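Bench notebook, two-arm cell
September 26, 2024
R. Rizk

Going through the draft cell rules (rev 6) line by line. Prasert Chaiyaporn wants comments before the Nunevano bench copies them. Started with rule 2, shared reach.

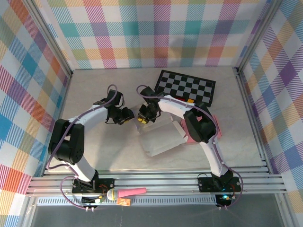 Rule 2 says one arm holds the middle of the table at a time unless the task is a handover. Speed is capped at 200 mm/s inside the overlap. I would add a minimum gap for the case where one gripper is loaded. With the yellow block in the right gripper and the left one facing it across a small gap, the draft has no number to check against. Proposed wording sent to Prasert.

Rule 4, fixed items. Calibration board stays in the cell, but its position gets logged at the start of each block of runs. Anything on the front rail is to be listed or removed. Cable loops need slack at full reach, clipped along the links.
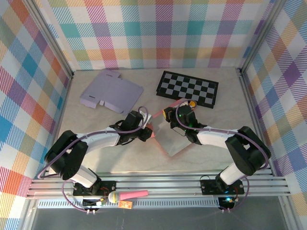
Who can clear a stop during a two-arm hold?
The operator who started the run, after both arms are set to hold and the part is supported. A second person can press stop at any time but does not reset.

Rule 5, contact with flat parts. Limit is by motor current, value still to come from Mridha.
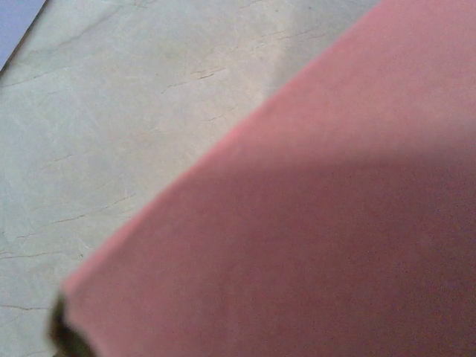 Approach height for thin stock should be set from the table surface, with the surface checked at the start of the shift. The draft sets it from the top of the part. Wrist view is a weak check on this: the pink piece fills so much of it, and the dark shape at its corner is so blurred, that I would not sign off clearance from it. Use joint readings as well. Run 521 marked for review on this point.

Rule 9, people near the cell. Draft says "stand clear" and gives no distance. Needs a floor line and a named operator on the sheet.

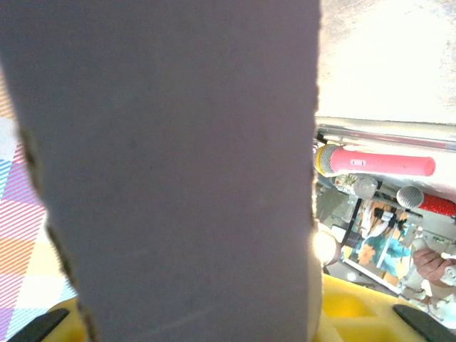

Wrist view, lavender-gray panel at the fingers, person and hand in background. Ref. rule 9.

To do: send rules 5 and 9 back to Prasert, ask Mridha for the current limit.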